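How to Run a Robot Demo Table at an Open Day

Posted Fri 19 July in Workshop Notes

We had our open day at the Tolley building last week, and ever since I've been getting emails from people at other shared workshops who want to know how we set up the robot table. I kept starting replies and then writing far too much, so I've decided to put the whole thing on one page where it can be as long as it likes. Get a cup of something.

A bit of background first. Zunham is a small shared workshop, mostly woodworking and electronics, and we have one robot arm with a simple two-finger gripper and a little camera at the wrist. The arm lives on a bench we call Jera, after the name somebody painted on the front of it long before my time. For the open day we had the arm tidying laundry, socks mainly, and visitors could watch it, see what the wrist camera saw on a monitor, and then have a turn at driving it themselves. All told, 140 people came through the doors, and I think nearly every one of them ended up at that table at some point.

What you'll need

An arm you already know well (please don't debut a new one in front of a crowd)
A sturdy table with nothing else on it that wobbles
A plain, pale covering for the work surface
A bag of soft things to pick up
A monitor big enough to read from the back row
Tape for the floor
An emergency stop button, tested that morning
Two people per shift

Step 1. Pick a job everybody has done at home

Our first plan was stacking machined blocks. It's a fine demonstration and it bored my whole family when I practiced on them. Laundry was another matter entirely! Everyone has opinions about socks. People who would never ask a question about motors will happily lean over and tell you that you're picking it up from the wrong end, and then you've got a real conversation going.

Soft things are also kind to beginners. If a visitor drops a sock, or squashes it, or drags it halfway across the table, you pick it up and carry on. Bring more than you think you need, because small children carry them off.

Step 2. Lay out the table

Put the covering down flat and tape it underneath so that it can't creep when the fingers brush against it. We use a smooth, matte one. Shiny surfaces throw the ceiling lights straight back into the camera, and I spent a whole evening blaming the software for that before I thought to look up.

Mark the arm's full reach on the floor with tape, then add a good step beyond it for the public line. Measure with the arm stretched out as far as it will go, and walk it around both sides as well as the front. I'd left out the left side on my first try, and that was exactly where the coat rack was going to send everyone.

Set the monitor behind the arm and a little above it, facing the crowd. You want people to be able to glance from the real gripper to the camera view without turning their heads very far.

Step 3. Warm up before the doors open

Switch everything on an hour early. Run the arm slowly through its home position, press the stop button, make sure it really stops, and then do it again with your second person pressing the button. Everyone on the shift should have had a hand on it.

After that, do ten minutes of ordinary picking at the slowest speed. Watch the wrist camera while you do it. Things that look perfectly well lined up from where you're standing can look quite different from between the fingers, and the person at the controls needs to have both pictures in mind before the talking starts.
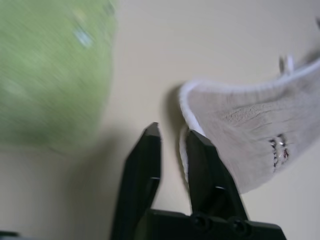 Once you're comfortable at the slow setting, stay there. It's tempting to speed up when there's a crowd, and I've done it, and what you get is a lot of people saying "whoa" and stepping back. A slow arm lets them see the decision being made — where the fingers are going, how wide they're open, which bit of the fabric they're after. It also gives you time to talk.

Step 4. Give the talk in small pieces

Please don't prepare a speech. People arrive in the middle, and they leave when their kids want juice. What worked for us was having a handful of short things to say, each one tied to something the arm does over and over:

When it reaches: how a flat sock offers very little to grip, and why a fold or a raised edge makes a better target.
When it closes: that the fingers only need a light pinch for fabric.
When it lifts: that cloth changes shape as soon as you pick it up, so the arm has to cope with something that looks different from a moment ago.
When it misses: that missing is ordinary, and here is what the operator does next.

That last one matters most to me. I used to wince and apologize whenever a grab failed. Now I let the arm back off, open up and try again, and I ask the crowd where they'd go in. You'll get a dozen answers, some of them very good. One little girl suggested going for the cuff every time, and we did it her way for the rest of the afternoon.

Step 5. Let visitors drive

We ran turns of three minutes on a kitchen timer. The visitor holds the controller, one of you stands beside them, and the other keeps a hand near the stop button and does nothing else, however nice the conversation gets. Before each turn, bring the arm back to home, clear the table, and lay out fresh things to pick.

Start each driver off with the gripper open and well above the surface. Tell them to move sideways first, then down, and to close only once they've stopped moving. Nearly everyone wants to do all three at once. If they're struggling, pinch the fabric into a little ridge for them between attempts, with the arm stopped and back at home, and they'll usually get it on the next go.

Don't let the line get too long. We handed out numbered tickets in batches of ten, so that people could wander off to see the lathes and come back. I'd printed 400 tickets, and I'm now the owner of a great many bookmarks.

Step 6. Packing up

Power down in the same order you always do, even if you're tired. Wipe the fingers, check the screws on the gripper bracket, and coil the cables loosely. Write down anything odd while you still remember it. Our logbook entry for the day is number 3585, and it runs to four pages, mostly about a monitor cable that was too short.

Questions people have sent in

Can we do this without a wrist camera? Yes, although I'd miss it. A webcam on a stand, pointed at the table from low down, gives people at the back something to look at.

How old should drivers be? We let anyone drive who could see over the table and would listen to the person beside them. Some of the grown-ups found the second part harder.

Did you need a bigger space? A little more would have been lovely. The folks at Marulanda have offered us their hall for the next one, and if we take it I'll put the public line farther back and hang a second monitor by the entrance. I'll add the new floor plan to this page once I've drawn it up.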